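Shop > Civic and Election Supplies > Tabletop > Avum Candidate Forum Kit

Last updated: Sep 27, 2019

Avum Candidate Forum Kit

I put the first one of these together after helping at a town council debate in Postham where the timer was a phone propped against a water pitcher. The candidates couldn't see it, the moderator kept forgetting to restart it, and one opening statement went on so long that people started putting their coats on. So I went home and made a list, and the list turned into this box.

The kit is for local forums: school board, town council, water district, that sort of thing. It runs 5 candidates and a moderator comfortably. You get a two-sided countdown timer (big red digits, readable from the back of a normal school gym), a set of fold-up name tents with dry-erase fronts, colored time cards for whoever sits in the front row, and a pad of 14 question sorting sheets. I'm really proud of those sheets! Audience questions go into columns by topic, so the moderator can see right away that half the room wants to talk about parking.

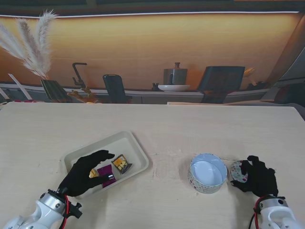

Snack packets in a plain off-white tray.

The timer is made for us by Negi and it's the second version. The first one beeped, and everybody hated the beep, so now it flashes for the last stretch and then holds a steady light. You can turn the sound back on with the switch underneath if your candidates need it - some do. It runs on batteries or the wall plug. Batteries are not in the box.

Set it up at least half an hour before the doors open. I'd put the timer a bit to the left of center, low down,
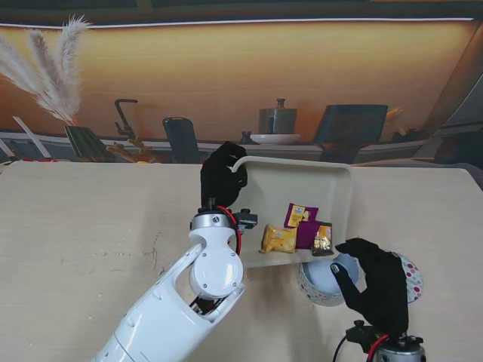 so it doesn't block anyone's face if the local station is filming. Run one fake round with whoever is around. Write the names on the tents yourself too, and check the spelling against the ballot, because you do not want to fix that in front of a crowd.

We've sent out 871 kits so far, most of them to libraries and neighborhood groups, and I still pack a lot of them here in Belgate myself. If yours is for an October forum, please order early - that's our busy stretch and the name tents always run low first. Refill pads and spare tents are sold separately, and they fit the older kits as well.

One question I get a lot is whether it works for bigger rooms. We had one go to a hall with nearly 3,000 seats, and the timer was fine for the stage but useless for the balcony. For anything like that, rent a proper display and just use the cards and sheets.
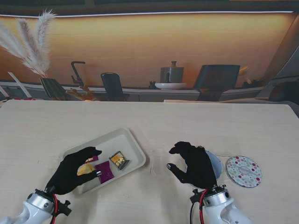 Tray with packets, kitchen backdrop behind.

Returns are fine as long as the tents haven't been written on. Pads can't come back once the wrap is open.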